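Section 7. Wrist and head camera setup for the shelf pick task

Applies to the Tukska control stack, two-arm cell. Assumes arms are already homed and Grallholm (the perception service) is installed. If not, do section 6 first. Notes by Lahcen Morsy, last touched 16 July 2022.

Before you start

- Both arms powered, e-stop tested
- Conveyor off. Leave it off for the whole section
- Operator laptop on the cell network, not on wifi
- Config folder backed up. Really do it, the calibration tool overwrites without asking

CAUTION: steps 5 to 11 move the arms. Keep hands out of the basket while the status bar is orange.

7.1 Bring up the cameras

1. Open Tukska, load the cell profile. Wait for the three camera tiles (head, left wrist, right wrist).

2. Check the frame rate on each tile. Should read 60. If one wrist sits well below that, it's nearly always the cable. Reseat it, reload the profile.

3. Turn off auto exposure on the wrist cameras. Leave it on for the head camera for now.

Note: with a window behind the rack the head camera will go dark on the bottles when the sun comes round. Set the metering box over the lower basket, not the full view. Saved per profile.

4. Lock white balance on all three. Press Save. The tile border goes from gray to green when its written.

7.2 Hand-eye check

5. Jog the left arm to the pose named "look_in". Speed slider at 60 percent or lower.

6. Run Check > Wrist Offset. The arm makes a few small moves and stops by itself. Dont touch the table while it does.

7. Read the residual. Under 2 mm, carry on. Over, rerun once. Still over, go back to section 6 and redo the full calibration, theres no shortcut.

8. Same again for the right arm.

CAUTION: the offset check does not know about the upper shelf. It only avoids what's in the collision map. Map loaded? Look at the bottom left of the window before pressing Run.

7.3 Finger mask

9. The fingers show up in the wrist view and Grallholm will happily segment them as objects if you let it. Open Perception > Masks, pick the wrist camera, open the gripper fully, press Capture Open.

10. Close the gripper, press Capture Closed. Tool fills in the range between.

11. Scrub the slider from open to closed and watch the overlay. Mask should cover both fingers plus a thin margin. If the margin eats into the middle of the view, drop it a notch.

Note: mask is tied to the finger set. Changed fingers = new mask. Old one will load with no warning (ticket open since April).

7.4 Object list and scene check

12. Load the drinks and snacks list. Bottles are grouped by cap color and body color, bags by main color only.

13. Press Detect on the head camera first, then on the wrist. Each label should sit on the same item in both. Small swaps between neighboring green bottles are OK at this stage, the planner re-checks before it closes.

14. Anything that isn't in the list should come up as "unknown" and get a keep-out box. Test it with tools, scissors, whatever is lying about. If an unknown gets no box, the threshold is too high. Lower it in small steps and press Detect again.

15. Crumpled bags: detection is fine, pose is poor. Set bags to "top point only". Do not use full pose on bags, the planner will pick silly approach angles.

16. Clear bottles half behind a bag get low scores from the head. Leave them. Wrist view takes over once the arm is close, handover is at roughly twice the finger length.

17. Compare your two live tiles with the views below. Items will differ, angles should be close. In the wrist view you want a finger on each side and clear basket floor between.

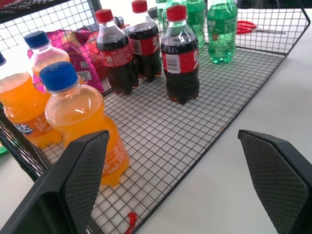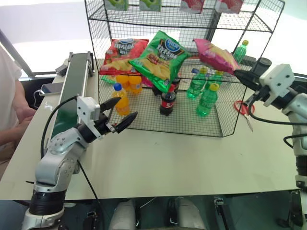

Fig. 7-1. Wrist view into the basket (first) and head view with both arms at the rack (second).

18. Views look right? Press Save Profile, then Lock. Go to section 8, grasp planning.

If the head view is tilted or the upper shelf is missing from it, loosen the head mount, correct, and start again from step 2. Wrist results stay valid, no need to redo the masks.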